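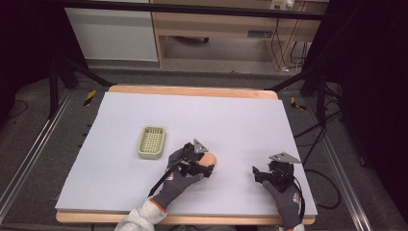 Figure 6.1 Demonstration with two hand-held grippers. The left gripper holds a small soft-looking object; the right one is open.

Chapter 6
Learning from Hand-Held Demonstrations

In Chapter 5 the teacher moved the robot arm directly, and the joint angles were recorded. This method gives clean data, but it is slow, and many people find it tiring after a short time. In the present chapter we study another way. The person takes a gripper in each hand and does the task at a table, and the arm is not needed until the learned policy is tested.

Our main case is the Flamura study by Gladys Cuervo and Kwabena Nutsugah. They collected 1,124 demonstrations of simple table tasks from 16 persons, of whom nine had never worked with a robot before. The question was whether a policy trained only on such data can be used on an arm with the same kind of fingers.

Two difficulties will occupy us. First, the position of each gripper must be estimated at every moment, and small errors grow during long motions. Second, a human wrist can reach poses which the arm cannot. Section 6.2 treats the first difficulty and Section 6.3 the second. The reader should be familiar with rigid transformations (Section 2.4) before going on.

6.1 The Recorded Trajectory

Let us write the pose of the left gripper at time t as L(t), and of the right gripper as R(t).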